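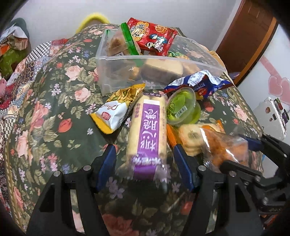
## The snack tax holiday won't do what they say

My state rep's newsletter came in May with a big headline about "relief at the register." The bill drops sales tax on packaged food under a certain price for 80 days. I read the whole thing, all 10 pages, and I came away less relieved than I think I was supposed to be.

First problem: a store can raise its prices the same morning the tax goes away. Nothing in the bill stops it. There's a line saying retailers are "encouraged to pass on savings." Encouraged by whom? With what?

Second, the definitions. Section 4 says "prepared snack food" doesn't count but "shelf-stable packaged food" does. A granola bar could be either one. I asked Ayana Tilahun, who did the books for a corner grocery in Prorkside for years, and she said they'd spend the first two weeks recoding the register and the next two fixing it. Then it ends and they change it all back.

And the money has to come from somewhere. The fiscal note puts the cost to my county at $210,000, with a promise that the state will make it up "subject to appropriation." I've lived here long enough to know what that phrase is worth. We're still waiting on the road money.

What would a family get out of it? If you spend $602 on food that qualifies, and our local rate is five percent, that's $30.10, assuming every store plays it straight. I wouldn't turn down thirty bucks. I just don't think it deserves a press conference and a mailer with the guy's face on it three times.

Kristóf Bozsik left a comment on my last post saying I'm against everything. Not so. I'd back a permanent cut on groceries with clear definitions and real money set aside for the counties. Somebody filed one last session. It got one hearing and never came up for a vote.

The new one is in committee now. I've emailed the office to ask who wrote Section 4. So far I have an auto-reply thanking me for my interest.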